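Home Network Testers Wanted at Clarnus
Join the Hornitz trial and help us sort out Wi-Fi calling

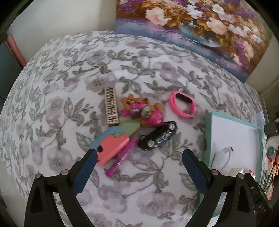

What we're doing

Clarnus is a small wireless carrier, and this spring we're trying out something we've wanted to do for ages: a phone service called Hornitz that makes most of its calls over home Wi-Fi and only switches to the cell towers when it has to. It works nicely in our office. Now we'd love to find out how it does in real homes, with thick walls, old routers and three people streaming at once!

We have room for 200 households in the Hegarty area. Apartments, farmhouses, basement rentals, all welcome (the odder the floor plan, the better).

What you'd do

Use a trial phone as your everyday phone for 78 days. Call your mom, text your friends, walk out to the mailbox in the middle of a conversation and see if the call holds. Once a week you fill in a short form about dropped calls, echoes and dead spots. There's also one phone interview near the end, usually half an hour.

Who can apply

You need to be 18 or older, have home internet that you pay for yourself, and be living at the same address until the trial ends. You can keep your current carrier and number the whole time. No technical background needed. If you can find your router, you're set.

What you get

Free calls, texts and data on the trial phone, plus a $317 payment once your last form is in. The phone goes back to us in a prepaid box.

Privacy

We log signal strength, call length and the moment of each network switch. We don't record calls or read messages.

How to apply

Fill in the sign-up form on the Clarnus trial page before the end of March. Please include your internet provider and router model. Questions are very welcome at our help desk, open until 6 p.m.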